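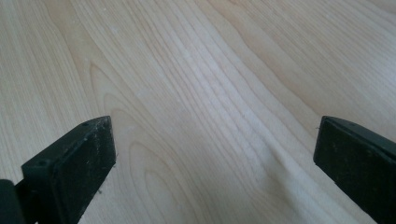

Issue 4, page 3

Trajectory alignment (demonstration software)

Trajectory alignment is the step in robot learning software that brings the recorded movement of a hand-held gripper into one common coordinate system and one common clock. It comes after recording and before the training of a control policy. In the Zatska toolset, which this article follows, the step is done by a module named Liapis.

The input has two parts: video from a camera on each gripper, and the opening width of the jaws. The module estimates the camera position for every picture from small visual features, such as edges and wood grain. A shiny tabletop is harder for this method, as a reflection moves with the camera and the grain does not. Reflected points are therefore given a low weight — in early versions they were removed completely, and too few points stayed.

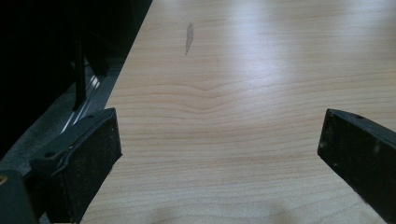
Can alignment be done without any marker?
It can, if the cameras see enough fixed detail, but the two grippers then need another way to share one origin.

Where a head camera is also used, marker plates on the grippers give this shared origin. The plates carry a pattern of dots, and the software finds the position and angle of each plate from it. When a plate is hidden, the last good value is carried forward for at most 400 milliseconds. After this the part is cut from the recording.
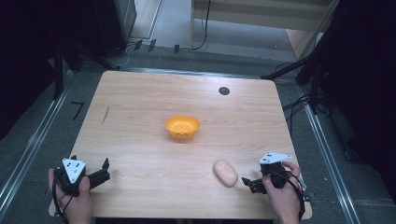
Fotini Karras, Section Editor, Control and Perception

A two-handed task with a bowl and a small soft-looking item on a table is a usual test. The planner must know the distance between both pairs of jaws, and an error in one clock appears as an error in distance. Ourania Xenos described this effect in her notes for Flirkside, where she compared 3,000 recordings before and after correction.

The aligned file is then opened in a viewer, Userberg, for checking by a person. See also: hand-eye calibration; time stamps; policy training.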